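3.2 Sorting task

For the second part of the Sevcombe project we put items into a slotted basket and timed each round. We ran 8 rounds on Monday, all on the same white table. The longest took 70 seconds.
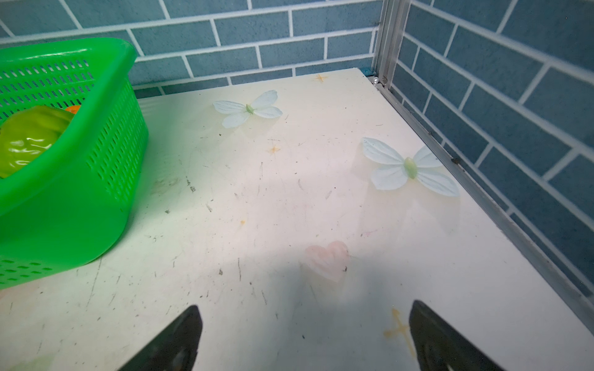
Figure 4. Green basket on the butterfly-print tabletop, with items inside.

The table top is scratched and had crumbs on it. We did not wipe it between rounds. Basket position was not marked, so times may vary for that reason.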